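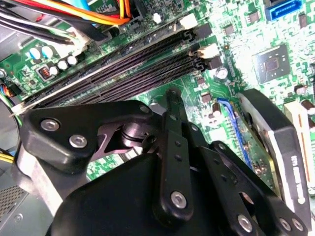

Stultwood, 07/03/2020

Project report: Taking apart and rebuilding a desktop computer

Purpose

The goal of this project was to learn what is inside an ordinary desktop computer, take it apart, clean it, and put it back together in working order. Our group had four members. The lab provided the computer, the hand tools and a spare set of memory modules. Our instructor, Christos Lambrakis, set one rule for all groups: no part could be removed until its place had been written down in the group log.

The log is kept separately and runs to several pages. This report covers the main steps, the problems we had, and what we would change.

The computer

The case is a tower with a side panel that comes off. The sticker on the front says Revia. The motherboard is green and fills most of the lower half of the case when the tower is lying on its side. There are memory slots in a row, and the latches on them are white, which helped a lot when we were working, as the slots themselves are black and hard to make out under the desk lamp. The main power cables come down in a bundle of red, orange, yellow, black and white wires and go into a white connector at the edge of the board. There is a blue SATA port for the drive. Near it is a square black chip with a shiny center. We first wrote this down as the processor, which was wrong. The processor on this machine is under the cooler and is much larger. The chip we had noted is part of the chipset.

The inductor next to the small capacitors has orange windings. Two of us had not seen one before and thought it was a coil left over from a speaker. The capacitors beside it have pale blue and white tops. We looked at each one for bulging, as we had been told that old capacitors can swell at the top, and wrote in the log that we found none.

Taking it apart

We laid the tower flat and took off the side panel. Before touching anything inside, each person held the bare metal of the case for a few seconds. We also had a wrist strap, and the person doing the work wore it.

The order of removal was:

Drive data cable
Drive power cable
Hard drive
Front panel wires
Memory modules
Main power connector
Cooler
Processor
Motherboard screws and motherboard
Power supply

The front panel wires took the longest. They are thin, they come in several colors, and their connectors are small enough that two people cannot work on them at once. We put a piece of masking tape on each one and wrote the pin position on the tape. This is slow but we were glad of it later.

The memory modules came out easily. Push the latch at the end of the slot outward and the module lifts up. With the modules out you can see the two long rows of fine contacts inside the slots, and we were careful not to let anything fall into them.

The main power connector was hard to pull. It has a clip on the side that must be pressed the whole time. Our first try bent the board a little, and after that one person held the board down by its edge while another pulled the connector straight up.

The screws went into a muffin tin, one cup for each part. We had 40 screws and standoffs in total by the end.

Cleaning

Most of the dust was in the cooler fins and in the perforated metal of the case. We used a soft brush and a can of compressed air and did this part outdoors by the loading door. The fan blades were held still with a finger while we sprayed, so the fan would not spin. The old thermal paste had gone dry and came off with alcohol wipes. It took 4 wipes for the processor and more than that for the bottom of the cooler.

We did not clean the memory slots with the brush. Christos Lambrakis told us to use air only there and to hold the can upright.

Putting it back together

Assembly went in the reverse order, with one change. We put the memory back before the cooler, which gave more room for our hands.

Lining up the memory modules is a matter of finding the notch. If the module is turned the wrong way, the notch does not meet the ridge in the slot and it will not go in. We pressed on both ends until the latches closed by themselves. One module looked seated but its latch was not fully up, and we did not notice.

Testing

The first time we switched the machine on, the fan turned but there was no picture on the monitor, and the speaker gave a row of long beeps. We turned it off, unplugged it, and went back through the log. Pressing down again on the loose module fixed it. On the second try the computer started and showed the full amount of memory.

We then left it running with the side panel off and read the processor temperature from the setup screen. Before the project the group that had the machine last term wrote down a higher reading, but they did not say how long it had been on, so we did not compare the two.

Time

The whole job took 253 minutes over three lab periods, not counting the write-up. Taking the computer apart used some 173 minutes of that, mainly the labeling. Cleaning and assembly took up the rest. We had planned for the opposite and had asked for extra time for assembly, which we did not need.

Problems and mistakes

We identified the chipset chip as the processor. The log has been corrected.

One standoff was left under the motherboard in a place with no matching hole. It was found when the board would not lie flat. If we had screwed the board down over it, it could have caused a short.

The tape on one of the front panel wires came off and we had to look up the pin order. The sheet for the board did not match the order printed next to the pins, and we went with what was printed. The power light works. The drive light does not, and we have not yet found out if the wire is reversed or if the light is dead.

The SATA cable was put back with a sharp bend in it. We took it out and ran it the other way around the power cables.

What we would change

We would take more notes on the cables and fewer on the screws. Screws can be sorted by size afterward, but a cable path is hard to remember. The bundle from the power supply is stiff and wants to go back the way it was, and it was easiest when we let it.

We would also check every memory latch by touch before closing the case.

Work still open

The drive light needs to be checked. The spare memory modules have not been tested and are in the antistatic bag in the second drawer, with our group name on it. The next report, due in May, will cover installing the operating system.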